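# Flomum baskets

Hi! I keep a folder of notes on plastic baskets and how I sort small stuff into them, and this file tells you what's in it. It started as a shelf project in August and then got out of hand (116 notes so far, a few of them just me complaining about lids).

## What you get

- `notes/` – one text file per basket or sorting session
- `sizes.csv` – inside measurements, in inches
- `old/` – 11 notes from the Prunov shelves, messy, use at your own risk

## How I name things

Color first, then hole shape, so `blue-slot` or `black-round`. I tried going by size and kept mixing up the blue ones with everything else. Yellow is `yellow-slot` even though its slots are a lot smaller, sorry, I'm not renaming 20 files!

## Table layout

Baskets go on the left and right with an open lane down the middle. I sort in the lane and then move things out to the sides. Version 2 of the notes all use this setup. 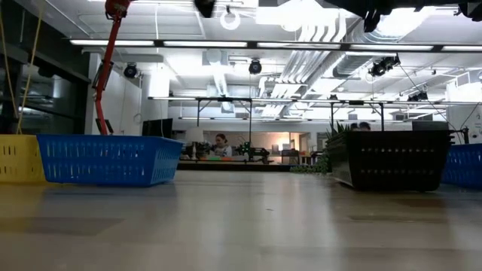
## Still to do

- measure the rims, not only the insides
- merge the Civton list into `sizes.csv`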